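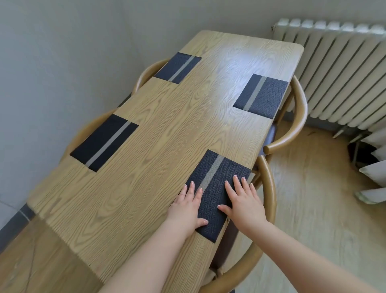

Last updated: May, 4:15 p.m.

Table's set at Erside House, and the whole set of mats has come home

Anyone who has stayed in the family suites at Erside House over the winter will remember the dining tables, and will probably remember them without much on them. The tables themselves are lovely things, light oak with a good strong grain, but for months they were eaten at bare, or with a folded tea towel under the hot dish, and more than one guest asked us (very politely) whether there was anything they ought to be putting down first. We are so pleased to say there is now. The new woven placemats from the Tlapale weaving studio in Davton have arrived, and as of this month every suite has its own set of four.

They are a dark navy, woven in a fine herringbone you want to run your hand over, with a single tan stripe down each one that sits a little off to one side. The stripe was the subject of far more conversation than a stripe usually gets. The first sample had it dead centre, and it looked smart enough, but once there was a plate on top you could hardly tell it was there. Moved over, it peeks out beside the plate where you'd put your fork, or your knife if you turn the mat around, and everyone in the office liked it straight away. The colour was easier. Navy forgives gravy, and it looks very handsome against the honey-coloured chairs with the curved backs, which a good many of our guests have told us are their favourite thing in the place.

For those who are new to our neighbourhood, Erside House is where families stay when someone they love is being looked after at the hospital down the hill and home is too far away to drive back to each night. Some are with us for a weekend and some for a good deal longer. There is a cafeteria across the road and nothing wrong with it, but what people tell us they miss, by the third or fourth day, is sitting down to supper at a table in their own socks. That was the thinking behind the dining corners when the suites were redone, with the table set close in by the wall and the big white radiator near enough to keep the chill off on a January morning. The mats are a small thing to add to that. Still, a laid table does say somebody was expecting you, and we would like all our families to feel expected.

The money came from the spring soup supper, which was a wonderful night and a very full one. We sold 159 bowls (the squash went first, the barley held out nearly to the end, and we have been asked for both recipes, which are now up on the board in the front hall). Dorker, the hardware store on the main street, very kindly matched the first $400 we took at the door, and by the time the pie had been auctioned we had passed the $1000 we needed for the weaving. Thank you to everyone who came, everyone who brought a pot, and the family from Suite 3 who came down to say hello and ended up drying dishes until well after nine.

A few practical notes for guests, as we've had some questions at the front desk already.

The mats live on the table between stays, laid out two along each long side. Please don't worry about having them perfectly straight. They do arrive from the studio with a bit of curl left in them from being rolled for the trip, so if yours won't lie down, smooth it out with both hands, give it a good firm press from the middle outward, and leave it be overnight with a heavy book on top. You may also find one hanging over the side of the table a little, especially if the breakfast things have been pushed about, and a nudge inward will see to that.

For crumbs, take them to the sink and shake them. For spills, a cloth and cool water is what the weavers recommend, and then dry them flat. Please don't put them in the dryer – we tried it with the sample, and the sample now belongs to the office kettle. If something goes on one that won't come off, leave it with the desk when you check out and tell us what it was. There's no charge and no one will be cross, that is what tables are for. Spares are kept in the linen cupboard on the second floor, and you are welcome to borrow an extra pair if you have company for supper.

Tlapale has told us it enjoyed the job and would be glad to make more, and we have begun talking, in a hopeful sort of way, about runners for the long table in the shared lounge. That would be a fall project at the earliest and would need another supper to pay for it, so if you have a soup you're proud of, please keep us in mind! In the meantime the studio in Davton is open to visitors most afternoons, and the looms are well worth seeing if you need a couple of hours away from the hospital. The bus stops at the corner, and the desk has the timetable.

Families who stayed with us before the mats came and would like to see the suites with everything in place are warmly invited to drop by for coffee any morning after ten. Ring the bell at the side door, as the front one sticks in damp weather, and let the desk know if you'll be bringing children so we can put some muffins aside.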